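Leek and potato bake for the December recipe swap (thread)
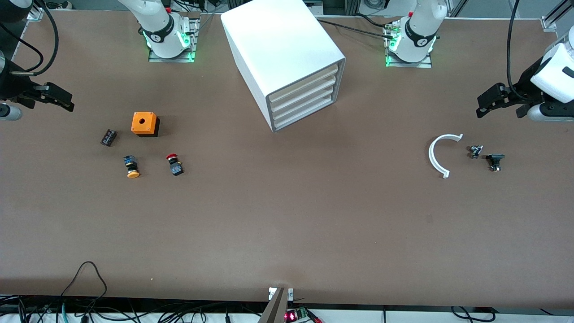

White drawer cabinet and electrical components on the brown table.

1/ The Stullancombe recipe swap is open again for December. Theme is one-dish suppers. I'm posting mine first to get things moving, and the rules are at the bottom of the thread.

2/ You need a kilo of potatoes, three leeks, a small tub of double cream, a mug of milk, a garlic clove, some grated nutmeg and a good handful of strong cheddar. I used the Lunska cheddar from the farm shop. Any sharp one will do.

3/ Oven on at 200. Mine is an old Lirex and runs hot at the back, so I turn the dish halfway. If yours is a fan oven, drop it by 20.

4/ Slice the potatoes thin, about as thick as a pound coin. Don't rinse them. The starch thickens the sauce.

5/ Soften the leeks in butter with the lid on. They shouldn't brown. Warm the milk and cream with the garlic and nutmeg, plenty of salt, then take the garlic out.

6/ Layer potatoes, leeks, potatoes, leeks, potatoes. Pour the milk and cream over and press it all down with the back of a spoon. Foil on.

7/ 40 minutes covered. Then foil off, cheese on, and back in until the top is brown and a knife goes through easily. Last time that was another 25.

8/ Leave it to stand for ten minutes before you cut it or it slides all over the plate. It reheats well the next day. I haven't tried freezing it.

9/ Swap rules. Reply with your link, then visit at least 2 other people's and leave a comment. Old posts are fine if the recipe fits the theme. No shop links please.

10/ The November swap had 239 recipes, mostly soup. The most visited was the Nkuna peanut stew, and I've made it twice since. Links close at midnight on the last day of the month.

239 likes · 40 replies · 31 reposts

More from this account
Peanut stew, my notes on the spice
What to do with the green part of a leek
November swap: all the soups
Soda bread without buttermilk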